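Oct 6, 2023
Notebook, acoustics bench, Dirnholm building

Reverb measurements, upstairs office, second round. The first round in March was done with the old Zastov loudspeaker and is not comparable below 250 Hz. Same source signal this time (swept sine, 11 s), new source, Dinuris measurement mic on the tall stand. Calibrator checked before and after, drift 0.1 dB. Sampling at 48 kHz, 24 bit.

Positions: two source, five mic. S1 by the door, S2 in the window corner. Mic height 1.2 m throughout, seated ear height. Kept at least 1 m from any wall. M4 is closer to the desk than I would like, but moving it puts it within half a meter of M3.

HVAC off at the panel. It takes a few minutes for the duct noise to die down. First sweep at S1/M1 was started too early and has a hump at 63 Hz. Deleted, repeated.

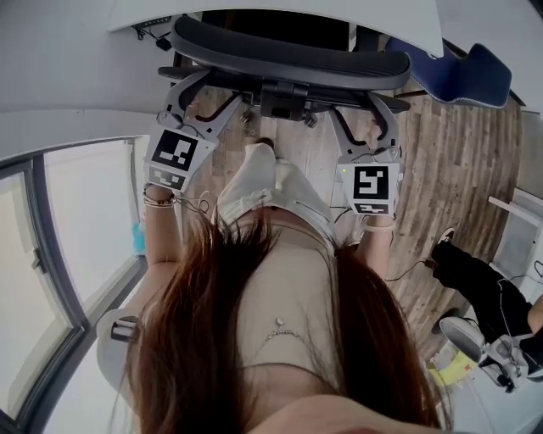

T20 taken from the backward-integrated decay, evaluation range -5 to -25 dB. T30 would be nicer but the noise floor does not allow it in the 125 band from S2. Preliminary averages over all positions:

125 Hz: 0.81 s
250 Hz: 0.74 s
500 Hz: 0.66 s
1 kHz: 0.63 s
2 kHz: 0.61 s
4 kHz: 0.55 s

Mid-frequency value 0.65 rounded up. Target in the Mujić spec is 0.60 with furniture in. Spread between positions is small from 500 up and poor at 125 (0.68 to 0.97). Expected in a room this size. Do not quote the 125 figure to one decimal as if it meant something.

Decay at 250 Hz from S2 is double-sloped at M2 and M5. Early part gives 0.58, late part closer to 0.9. Suspect flutter between the window wall and the bare wall opposite. Hand clap at M5 gives an audible ring, and it goes away with a blanket over the window wall. Preben Bech heard it too, from the corridor. 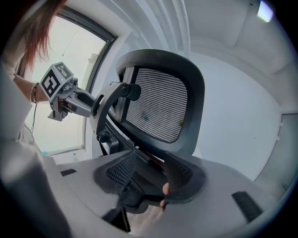
Absorption budget next. Sabine is good enough for this. Volume from the tape, surface areas from the drawing, corrected for the built-in cupboard which the drawing leaves out. Seating was entered in the sheet as upholstered, one line for everything, and that is too coarse: a chair armrest, for instance, goes in at zero and only seat and back are counted as soft area. Changing this removes a little absorption at 1 kHz and above and brings predicted T to 0.64, against 0.63 measured. At 125 the prediction is 0.95 and I do not trust either number.

Two wall panels opposite the window should deal with the flutter and get us under 0.60 at mid frequencies. Mount off the wall with a 50 mm gap if the brackets permit. Quote from Zastov is 1568 for the pair, brackets not included.

Raw sweeps on the bench drive, folder named by date. S2/M3 clipped on the first take, use take 2.

To do:
repeat 125 Hz with two more mic positions
background level with HVAC on, low and high
ask Preben for the bracket depth
return calibrator to the upstairs cabinet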